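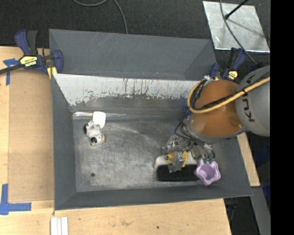
Wekesa Muli wrote to the office in November to say that the old version of this page told him the school taught "surface preparation and coating" and left him no wiser about whether it taught him anything he could use. He had read it twice, he said, and still could not tell if the course covered maintenance painting of steel already in service, or only new work in a shop.

It covers both. The page has been rewritten, and the answer to his question is under Courses.

About the Ortner School of Protective Coatings

The Ortner School teaches the preparation, painting, and inspection of steel that has to stand up to water, weather, and abrasion. Students come from fabrication shops, rail yards, grain handling, municipal water departments, and painting contractors. Most are employed when they enroll, and most are sent by their employers. Individual applicants are accepted on the same terms.

The school occupies the east half of the former Gristton pump works in Prullarthorpe. The west half is leased to other tenants and has a separate entrance on the rail side. Deliveries for the school go to the east dock only.

Background

The school began as the training department of Wondix, a contract painting firm that worked mainly on tanks and conveyor housings. Wondix trained its own crews and, over time, crews from other contractors who paid by the seat. When the firm stopped taking field work, the training department was kept, moved to its present building, and given its current name. The Wondix name is still on the blast room doors and on a good deal of the older paperwork, including the daily log forms. Certificates issued under the Wondix name remain valid for the period printed on them.

What we teach, and why in this order

Coating failures are usually discussed as if the paint were at fault. In the failure reports our instructors bring to class, the paint is seldom the main cause. The usual causes are salt left on the surface, a blast profile too shallow for the product, paint applied when the steel was too close to the dew point, edges left sharp, and recoat windows missed. The course therefore spends its first part on the surface and does not open a can until the students can measure what they have prepared.

Surface condition. Students learn to grade rust and mill scale by comparison with reference photographs, to test for soluble salts by swab and by patch, and to recognize oil contamination before blasting spreads it. Old coatings are checked for adhesion by knife and by pull-off tester. A coating that passes the knife test next to a failed area is feathered and kept. One that lifts is removed back to where it holds.

Profile. Anchor profile is measured with replica tape and with a depth micrometer. The two methods do not always agree on coarse grit work, and students are required to record which one they used. A profile reading with no method written next to it is treated as no reading.

Climate. Air temperature, steel temperature, and relative humidity are logged before each coat, at the steel and not at the shop door. The dew point is worked out from a table first and from the electronic gauge second. This is slow and students complain about it. The table is required because gauges go out of calibration without any sign that they have.

Application. Brush, roller, conventional spray, and airless spray are all taught. Stripe coating of welds, edges, and bolt heads is done by brush before each full coat. Wet film is checked during the work with a comb gauge, and dry film after cure with a magnetic gauge verified on shims that morning.

Holidays. Linings are tested with a wet sponge detector when thin and a high-voltage detector when thick. The voltage is set from the measured film thickness. Setting it from the thickness in the specification is the most common error on the practical exam.

Courses

Basic Applicator. Two weeks, day sessions. No experience is required. The course covers hand and power tool cleaning, abrasive blasting under supervision, mixing, thinning, and brush, roller, and airless application on flat panels and angle stock.

Maintenance Painting. Two weeks, day sessions. Prerequisite: Basic Applicator or equivalent work experience shown by letter. The course deals with steel in service: partial removal, spot repair, overcoating of unknown products, solvent rub tests, work around rivets and lap joints, and containment of old paint that may contain lead. This is the course Mr. Muli was asking about.

Coating Inspector. Taught in evening sessions over 18 weeks, with a written and a practical exam. The course includes instrument use and verification, report writing, reading of product data sheets, and the conduct of hold points. Applicants should be comfortable with fractions, percentages, and unit conversion between mils and microns.

Class size is limited to 19 in the inspector course. The limit comes from the number of instrument sets, since each student keeps one set for the whole term and is responsible for its calibration record. The applicator courses are smaller and the limit depends on blast room scheduling.

Test panels

Every student prepares and coats panels that go onto the exposure rack on the roof. The rack faces south at a fixed angle and holds 300 panels. Each panel is scribed to bare metal, stamped with a number, and entered in the panel book along with the product, batch, film thickness, and climate readings. Panels are photographed on both sides at each reading and rated for rust creep from the scribe, blistering, chalking, and loss of adhesion.

The records are open to former students. Requests should give the panel number if it is known. If it is not, the term and the student's name will do, although searches by name in the older books take longer because those books were kept in order of panel number only.

Panels are not sold, and results are not released for use in advertising. The rack is a teaching tool. The panels are made by people who are learning, and the variation between hands is larger than the variation between products.

Instruction and records

Rosalie Tanner is head of instruction. She teaches the inspector course and sets the practical exams for all courses. Exams are graded by an instructor who did not teach the class being examined. A student who fails the practical may repeat it once without charge in the same term. A student who fails on documentation alone repeats the documentation part only.

Calibration records for all school instruments are kept in the instrument room and may be inspected by students, employers, and applicants during office hours.

Safety

Air-fed hoods, hearing protection, and blast suits are supplied. Students bring their own safety boots. Respirator fit testing is done on the first morning, and a clean shave at the seal is required for it; anyone who cannot be fitted will be moved to a later session. Blast hoses are tested for static grounding before each use and the dead-man control is checked by the student who will hold the nozzle. Contact lenses are not permitted in the blast room or the mixing room.

Solvent waste, spent abrasive, and removed coatings are drummed separately. Students are taught to label the drums as they would be required to on a job site, and the labels are marked as part of the course.

What we do not do

The school does not inspect customers' work, recommend products, or write specifications. It does not give opinions on disputes between owners and contractors. Questions of that kind should go to an independent inspector. The office keeps a list of former students who have asked to be on it; being listed is not an endorsement.

Automotive refinishing, powder coating, and galvanizing are not taught. The inspector course covers painting over galvanized steel in one evening session, with attention to sweep blasting and to zinc salts on weathered surfaces.

Contact

Applications and record requests are handled by the office at the east entrance, Gristton building, Prullarthorpe. Employers sending more than one student should use the group form so that invoices are not issued separately.

Corrections to this page are welcome and should be sent to the office in writing.

Page revised December 20, 2024.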